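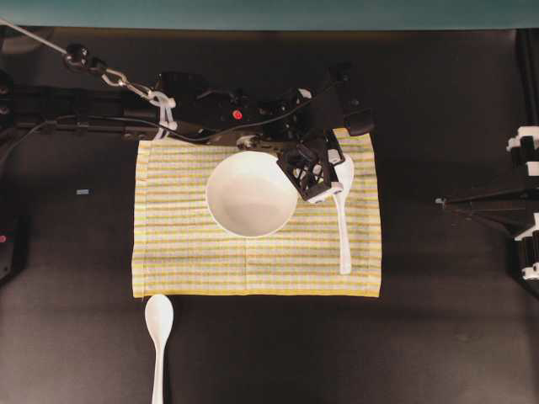 Figure 4.1 A white bowl and a white plastic spoon on a striped cloth.

Chapter 4
Laying a Place: What the Rules Are For

Most books on table service open with a diagram. Forks go on the left, knives and spoons on the right, the glass stands above the knife, and the reader is told to learn it by heart. The diagram has been copied from one manual to the next for so long that few writers stop to ask what it is based on. This chapter asks. Some of the usual rules hold up well, some hold up only in certain rooms, and a few seem to have no support beyond the fact that an earlier book printed them.

We start with the smallest setting that can still be called one: a bowl, a spoon and a cloth. It is the setting used for soup, porridge, stewed fruit and a great many children's lunches. It leaves out most of the things that manuals like to argue over, and it still raises three questions. Where does the bowl go on the cloth? Which side does the spoon go on? Does the cloth do anything?

The bowl

The standard answer is that the bowl goes in the center. Students are sometimes taught to measure this with a thumb joint or a folded napkin. Before you adopt the habit, watch people sit down. Nearly everyone moves the bowl. They pull it toward them, or nudge it over to make room for an elbow or a glass. Bronisława Adamczyk, who ran the dining room at the Trarkomholm residence, gave up correcting her staff on this point. "I wanted it straight when the door opened," she wrote in her training notes. "After that it belonged to whoever was eating."

Her view is a fair one. A centered bowl makes a row of places look even from the doorway, and in a banquet room that may be worth the trouble. At a table for two it is hard to say what has been gained.

The spoon

The spoon on the right is the rule with the best case behind it, and even that case is weaker than it is usually made to sound. Most people are right-handed, and most of them will find the spoon there without looking. The left-handed guest gets no help at all. Older manuals answer that the left-handed guest can reach across, and so they can, but so could a right-handed guest if the rule ran the other way.

The Merow survey is often quoted here. It covered 474 meals in one dining hall and reported that diners picked up the spoon faster when it lay on the right. Two things should make you careful. The hall had always laid the spoon on the right, so the diners were used to it. And only 67 of the meals had the spoon laid anywhere else. The finding may well be correct. The survey is a thin reason for believing it.

A spoon can also go in the bowl, or above it with the handle to one side. Both are treated as mistakes in formal service and both are common at home. If the bowl is empty when it comes to the table, a spoon resting inside saves space on a crowded tray. If the bowl arrives full, the same habit gives you a hot handle or a spoon that slides under the soup. The rule depends on when the food is served, a point the diagrams leave out.

The cloth

A place cloth is said to protect the table, soften noise, catch spills and mark out each person's space. The last claim is the most convincing, particularly on a dark table with a light or patterned cloth, where the edge of the place is easy to see. Protection is another matter. A thin cloth under a hot bowl does very little for a polished surface, and anyone who has lifted one to find a pale ring underneath will know it. Test yours before you trust it – exercise 3 at the end of the chapter explains how.

Stripes have attracted their own advice. Azadeh Soltani's handbook says they should always run toward the diner. She gives no reason, and we have not found one.

How to use this chapter

Section 4.1 deals with bowls and plates, section 4.2 with spoons and other flatware, and section 4.3 with cloths and mats. For each rule, write down who is helped by it, and what would go wrong if it were dropped. Where your answer to the second question is "nothing," leave the space blank and bring it to class.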